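Grevow Tabletop Kitchen Set for Student Manipulation Projects

Posted 07/04/2022 by Plosance Education Staff
Filed under: Classroom Robotics > Practice Sets & Objects

The Grevow set supports schools and clubs preparing for the tabletop division of the Turnier student competition. It provides play-food items, plates and bowls for practice with a two-finger gripper – the arm, gripper and wrist camera are sold separately. Students plan each pick, record their attempts and compare results as a team. 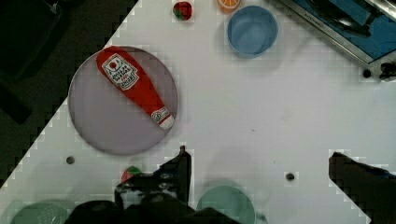

Course materials are supplied by Kiani and cover 4 units: reaching, grasping, placing and sorting. Each unit takes roughly 80 minutes of class time and closes with a logbook entry. Teams may repeat a unit with a new table layout as often as the instructor wishes. Instructors receive score sheets in the format used by Turnier, together with a guide to adjusting finger speed and closing force.

Soft items are recommended for first-year teams. They tolerate a poorly aimed grasp, and their uneven shapes give students a reason to think about approach angle before closing the fingers. Firmer pieces may be introduced once a team has completed the second unit.

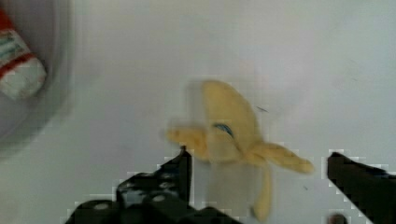

Peeled banana play-food item between the gripper fingers.

Replacement items may be ordered singly under part group 62. Orders from schools are accepted by purchase order, and delivery for the December term should be requested in advance. Sets returned for exchange must include all plates and bowls – incomplete sets will be credited in part.

Product no. 89
Shares: 4 | Comments: 0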